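Report of the Board's Visit to the Plondley Grain and Dairy Testing Station

Published 2026-08-31
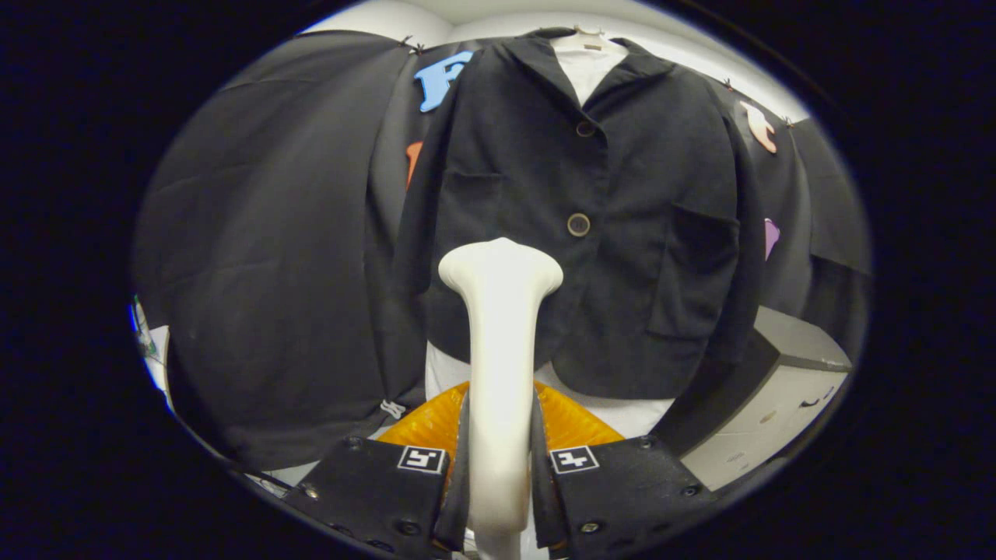
Members of the Food Standards Advisory Board visited the Plondley testing station in August as part of the program of site visits agreed at the start of the Board's current term. The Board was represented by its chair, Beverley Nuttall, and by two independent members, Najwa Bataineh and Zoltán Pintér. Viktória Nyitrai attended as secretary and took the notes on which this report is based.

The station tests samples of grain, flour, milk and soft cheese sent in by inspectors from the Tondinham district and three neighboring districts. It is run under contract by Bitura, which took over the work from the former district laboratory. The contract has two years left to run, and the Board will be asked for its views before a decision is made on renewal.

Arrival and opening session

Members were received by the station director, Mariann Erdős, who gave a short account of the past year. The station has 24 permanent staff, two fewer than when the contract began. Both vacant posts are in the dairy section. Ms. Erdős told members that the posts had been advertised twice and that the salary offered was below that of private laboratories in the area. Ms. Nuttall asked whether the matter had been raised with the contract manager. It had, and a reply was expected before the end of the month.

Sample reception

The visit began at the reception counter, where samples are logged, labeled and placed in cold storage. In the last full quarter the station received 642 samples, of which 86 arrived with incomplete paperwork. Staff explained that an incomplete form does not stop a sample from being tested, but the result cannot be released until the missing details are supplied. In most cases the missing item is the time of collection.

Mr. Pintér asked why inspectors were still using the older paper form. Members were shown the newer version, which has a separate box for the time, and were told that stocks of the old one are still held in several district offices. The Board considers that these stocks should be withdrawn, and the secretary will write to the districts.

Grain section

Members spent the longest part of the visit in the grain section, where flour is checked for moisture, mold toxins and foreign matter. The section uses the Khan method for its first screening, with positive results sent for a second test on separate equipment. Ms. Bataineh, who has worked in milling, questioned the size of the sample taken from each load. The section head agreed that a single scoop from the top of a truck gives a poor picture of the whole. Written guidance asks for several scoops from different depths, although the station has no means of knowing whether this is followed.

The grinding room was noisier than members had expected, and conversation there was difficult. Ear protection was provided at the door.

Dairy section

Work in the dairy section was lighter than usual on the day of the visit. Members saw the incubators and the plate counting bench, and heard how results are passed to inspectors when a limit is exceeded. A telephone call is made first and a written notice follows on the same day. Ms. Nuttall asked to see the call log, and it was produced without delay. Two entries lacked the name of the person who took the call. Ms. Erdős undertook to remind staff of the rule.

Members also discussed small cheese makers, who may send in their own samples for a fee. Take-up has been low. The station's view is that many producers do not know of the service – the leaflet describing it was last printed before the contract changed hands and carries the old telephone number. A new leaflet is in draft, with a first print run of 1,000 copies planned.

Matters to be followed up

The secretary will write to the district offices about the old collection form. Bitura will be asked for a written statement on the two dairy posts, including the salary range and the dates of both advertisements. Ms. Bataineh will prepare a short note on the sampling of bulk grain for the Board's next meeting. The Board has asked to see the draft leaflet before it goes to print.

The Board thanks Ms. Erdős and her staff for their time and for the open manner in which questions were answered. Copies of this report may be requested from the secretary in large print.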